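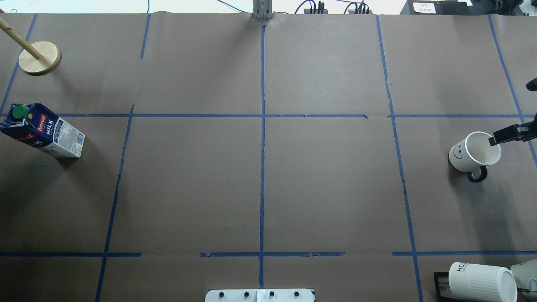
Skovgate tenants question "greener" parcel packaging claims

Friday, July 7, 2023

The Skovgate Traders' Group has asked delivery firm Kiltix to publish the figures behind its claim that its new paper mailers cut packaging waste by 40 per cent. The mailers were brought in on the estate in April.

The group, which speaks for 80 small shops and workshops, says it has yet to see how the sum was done. Kiltix's leaflet does not say what the old packaging weighed, or whether returns were counted.

Members kept their own log of 152 parcels. Many came with a second wrapper inside the first – hardly a saving, in the group's view. Jorkero, which makes the mailers, says they can go in any paper recycling bin. Abou Zeid, the estate's waste contractor, has not confirmed that.

"We would like this to be true," the group said. "A leaf printed on the flap doesn't make it so."

Kiltix has been asked to reply within 5 weeks.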